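Play tableware

Play tableware (also toy dishes, pretend dishes, tea set pieces) is the general name for small bowls, plates, cups and mugs used by children in pretend cooking and serving. Usually kept together with play food. Sizes vary a lot — some sets are doll scale, others close to a real child's plate.

Materials and color

Older sets were tin or china. Plastic took over later, then wood and silicone. Muted colors are common now, pale green, gray, dusty blue, often mixed in one set. Some households skip toy sets altogether and hand over ordinary childrens dishes, which hold up better and go through the wash.

Typical pieces

A plate, one or two bowls, a mug. Oval plates leave room for several pieces of food side by side. Play food is mostly fruit and vegetables in strong reds, oranges and greens, easy to tell from the dishes. Soft toys tend to join in as guests.

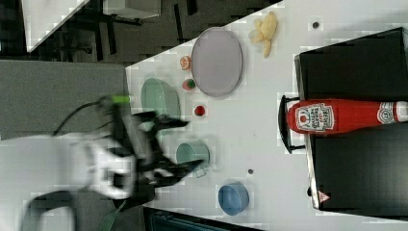
Sets sold

The Stendis starter set has four pieces, no food. Lamrani sells a larger box of 54, food included, with a printed card showing which peices go together. The Dandatar catalog lists play dishes under kitchen toys, not under dolls, and most shops have followed that. Sketance makes replacement mugs only.

Use in play

Setting the table, serving, sorting by color, putting away. Sorting often comes first with younger children — fruit in one bowl, everything else in another. Pouring games need a deeper cup. A shallow bowl spills.

Care and storage

Wash plastic in warm soapy water. Wood should be wiped, not soaked. Cracked pieces are thrown out. Stack plates at the bottom of the bin, bowls next, mugs on top, food in its own bag.

See also: play food, toy kitchen, tea party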